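Ticket: sub-ingredients missing from printed labels
Opened by: Heiðrún Eyvindsson, Nidari Nut Butters, Nonmont
Handled by: Kyrylo Polishchuk, Kendedow label support
Status: closed
Last updated: December

Hi, me again! I'm writing this one up as a running log because last time I sent everything in separate emails and poor Kyrylo had to piece it together like a jigsaw.

The problem: we make a peanut butter with chocolate chips stirred through it. The chips come in from Navarro with their own ingredient list, and I type that list into Kendedow as a sub-ingredient so it prints in brackets after "chocolate chips." I did that months ago and it has been fine. This morning I ran a test label and the brackets stop at "cocoa but". Then there's a closing bracket and it carries on to the salt as if nothing happened. No cocoa butter, no milk fat, no soy lecithin, no vanilla.

I don't have to tell you why I went a bit cold. The "contains" line at the bottom still said peanuts and milk, but soy was gone from there too.

What I have tried so far:

- Closed Kendedow and opened it again. Same.
- Restarted the computer. Same.
- Printed on the old printer in the office. Same, but fainter.
- Made the label bigger in case it was running out of room. Now I have a big label with a lot of white space on it and the word "but".
- Opened the saved recipe to look at the ingredient itself. This is the weird part: the whole list is there! Every word, milk fat and all. It only goes missing when it prints.

Nothing has gone out the door. We have a run of up to 1000 jars planned and I've put it on hold until I know what's going on. Version 9 of the program, if that helps. 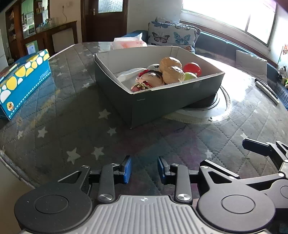

Peanut on top, doll head beside it.

9:00 a.m., Kyrylo called (thank you for being so quick). He asked whether the chocolate chip list was typed in by hand or brought in from a file. I said typed. Then I thought about it and had to take that back, because when Navarro changed their recipe they sent a new spec sheet as a spreadsheet and I used the import button. So: imported. Sorry!

He had me do the following, and I'm copying it down as he said it so I can find it again:

Go to Ingredients, pick the chocolate chips, choose "Show print text." I had never noticed that one. It turns out there are two copies of every ingredient list, the one you see on the screen and the one that goes to the printer, and they're meant to match. Mine didn't. The screen one was complete and the print one was chopped.

I asked how long the print one was and he said to look at the little number in the corner. It said 300. He went "ah."

So the import tool has a cap of 300 characters on the print text, and anything past that gets dropped. If you type the list in, there's no cap. If you import it, there is, and you don't get a warning. Navarro's old list was short enough to fit. The new one isn't, because they now spell out what's in the vanilla flavoring (good for them, I'd been asking).

As for the "contains" line, it gets built from the print text. Soy lecithin was in the part that fell off, so as far as the program knew there wasn't any soy. Peanuts came from the main recipe and milk was mentioned earlier in the chip list as milk powder, so those both survived. That explains everything I was seeing, which was a relief and also a little scary.

Later the same morning. Tried the fix:

1. Deleted the chocolate chip ingredient completely. Editing it didn't work, the print text stayed short even after I saved.
2. Typed the whole thing back in by hand from the Navarro sheet.
3. Opened the recipe and picked the new ingredient in place of the old one.
4. Pressed "Rebuild allergens." I forgot this step the first time and the contains line was still wrong, so don't forget this step.
5. Test print.

All there! Brackets open and close where they should, cocoa butter in full, and "Contains: peanuts, milk, soy." I read it out loud over the phone against the spec sheet, word by word, and Kyrylo followed along on his copy.

Then of course I had to wonder what else I'd imported. I went through the list and found 4 more ingredients that came in from spreadsheets. The honey and the sea salt are fine, they're only a word or two each. The pretzel pieces were fine too, just under the cap. The caramel bits were not. They were cut off in the middle of a word, same as the chips. We haven't made the caramel one since I brought that list in, so no jars to chase, but I retyped it and rebuilt the allergens while I had the screen open.

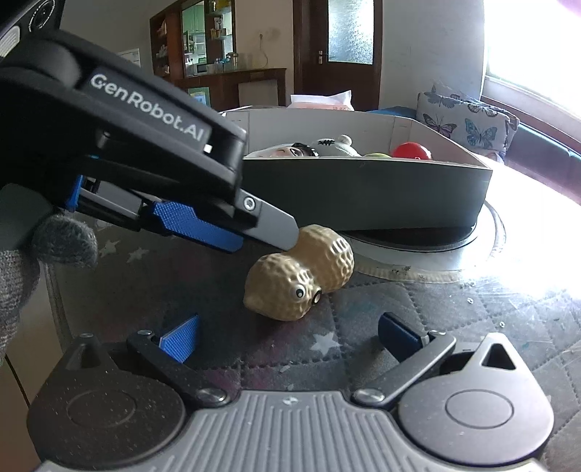 The peanut with the cartoon eyes, on the tabletop.

Afternoon. A few questions I asked Kyrylo, with his answers in my words:

Can the program please tell me when it cuts something off? He has passed that on. He agrees that an allergen dropping off a label quietly is about as bad as a label bug can get, and it's marked urgent on their side.

Should I stop using the import button? For now, yes, for anything with brackets in it.

Do I need to check labels we already printed? I'd done this before he could answer. I keep one label from every roll taped into a notebook, and the last roll of chocolate chip was printed from the old, short list, soy and all. It also went on jars made with the old chips, so the two match.

One more thing for whoever reads this after me: the preview on the screen uses the screen copy, so it will look perfect even when the print is wrong. Print one on paper and read it next to the supplier's sheet. I've added that to our own run checklist, right under checking the lids.

The hold is off and the chocolate chip run is back on. Kyrylo, you can close this one. I'll open a separate ticket about the barcode that prints slightly crooked, it can wait.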